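The small shop of Barnus stands in a side street behind the station in Irow, and it sells only things for keeping other things: boxes, jars, tins, baskets, and the lids for all of them. I came at four in the afternoon, when it is quiet, and the owner made tea in the back room. She has run the shop for 21 years and she did not want her name in the article. "Write about the lids," she said. "People know me already."

The lids are what brought me. On the back wall she keeps 672 of them, sorted by shape and then by width, and you can buy one without buying the box. Customers come with a box in a bag and try one lid after another until something closes. She does not hurry them. "A person who looks for a lid is a little ashamed," she told me. "They think they are the only one who has lost it. I let them look in peace."

I asked where lids go. She laughed and said that most of them are still in the kitchen, behind the drawer or under the oven, and a few are with a neighbour who got soup in the box and returned only the box. Her advice is to keep lids apart from boxes and never stack them flat in a deep cupboard. "Flat, you see only the top one. Standing in a wire basket, you see the edges and you can pull out the one you want. The basket does not need to be expensive."

She is strict about the round ones. Round lids look equal when they are not, and a few millimetres are enough to make trouble. At home she puts a small piece of tape under each lid and writes a letter on it, and the same letter goes under the box. The tape from Vogler holds well in her dishwasher, she says, but she changes it every April anyway.

Not everybody in the family likes the system. Her son finds it too much work – he puts all his leftovers in bowls with a plate on top. "And it is fine," she said. "A plate is also a lid. But you cannot carry it in a bag."

For clearing a kitchen she has one method and she explained it to me twice, to be sure I wrote it correctly. First everything comes out of the cupboard. Then you take one lid, lay it on the empty part of the table and look for its box. When the pair is found, it goes away from the table before you touch the next lid. What has no partner in the end goes in the basket and waits for one month.

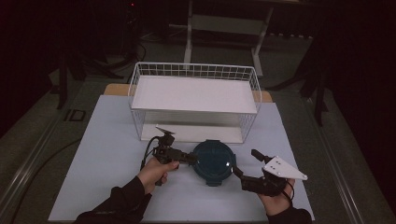
"After the month you must decide," she said. "I know people who wait for three years, and then they need a second basket."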